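外交文書はいつ「読めるもの」になるのか
国際関係論ゼミ 学年末プロジェクト報告書
提出日 2021年7月13日

1. テーマを選んだ理由

1月のゼミで外交文書の公開制度を扱ったとき、配られた電報の写しに黒く塗られた行がいくつもありました。読めないところがあるのに、残った言葉だけで二つの国の距離感がちゃんと伝わってくる。これがとにかく面白くて、班のテーマは公開までの年数と黒塗りの関係にすぐ決まりました。

本物の公文書を大量に扱うには時間も語学力も足りないので、授業用の架空国家シミュレーション「Sallorach」に収められた文書群を使っています。Sallorachには沿岸国Nukbyと内陸国Ejiguが登場し、両国が河川の通行権をめぐって交わした電報、会談メモ、訓令が243点入っています。公開年と黒塗りの範囲も設定されているので、制度の比較にはぴったりの教材でした(しかも読み物として普通に面白いです)。

2. 方法

文書を電報、会談メモ、訓令の三種類に分け、作成から公開までの年数と黒塗りの行数を一覧にしました。入力にはゼミ共用の文書整理ツールWukimumを使い、判断に迷ったものは二人以上で読み直しました。迷う例として多かったのは、一通の電報の中に事務連絡と相手国の評価が混ざっている場合です。最初は主な内容で分類していたのですが、途中から段落ごとに印をつける方式に変えました。おかげで最初の束はやり直しになりましたが、変えて大正解だったと思います。
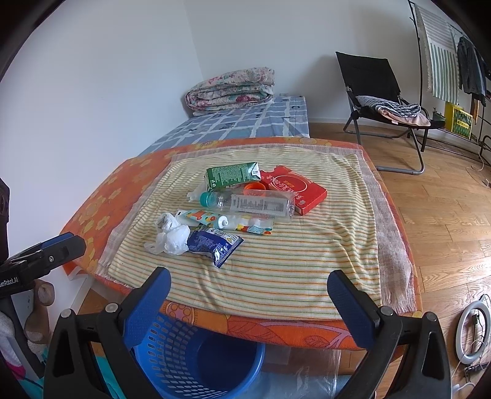

段落ごとに見ていくと、黒塗りの場所にははっきりした癖がありました。人名や地名よりも、「誰から聞いたか」を示す短い句のほうがよく消されているのです。たとえばEjiguの内閣の意見対立を伝える電報では、対立の中身は全部読めるのに、情報源を示す一行だけが消えていました。内容を守るための黒塗りと、人を守るための黒塗りは別に考えたほうがよさそうです。

3. 結果

・会談メモは電報より公開が遅い傾向がありました。発言がそのまま残る形式なので、相手国への配慮が働くという設定になっているようです。
・訓令は公開が早いものの、交渉の譲歩ラインを書いた段落はほぼ必ず消されていました。
・作成から12年を過ぎて公開された文書では、黒塗りが目に見えて減ります。一方で、情報源に関する黒塗りだけは年数がたってもあまり減りませんでした。
・Nukby側とEjigu側の両方に記録が残っている会談は8件ありました。片方で消えている行がもう片方では読めることがあり、突き合わせ作業は班でいちばん盛り上がりました。

4. 考察

突き合わせから見えてきたのは、一国だけで秘密を決めても、相手国の公開基準が違えばそこから読めてしまうということです。Sallorachの設定ではNukbyの審査のほうが緩く、Ejiguが伏せた発言の多くがNukby側の会談メモに残っていました。公開前に相手国と協議する仕組みがあれば防げるかもしれませんが、その分だけ公開は遅れます。研究する側としては早く読みたい、でも話した人の安全も守ってほしい。班の中でも意見が割れ、最後までまとまりませんでした。

無断で流出した文書の扱いについても議論しました。審査を経ていない文書には、制度上いちばん守られているはずの情報源がそのまま載ってしまいます。報道で使う場合にどこまで伏せるべきかは、今回の教材では扱えず、心残りです。

5. 反省と今後

段落につけた印は全部で700を超えました。分類名が途中で変わったため、初期の印には表記のゆれが残っています。次の学期に引き継ぐ班があれば、先に分類名の一覧を固めてから読み始めることを強くおすすめします。また、今回は行数しか数えていないので、一行の中の一語だけが消された例と丸ごと消された例を区別できていません。

個人的には、実際に公開された外交文書で同じ作業をやってみたいです! まずは会談メモが両国に残っている事例を探すところから始め、夏休み中に候補の一覧を作る予定です。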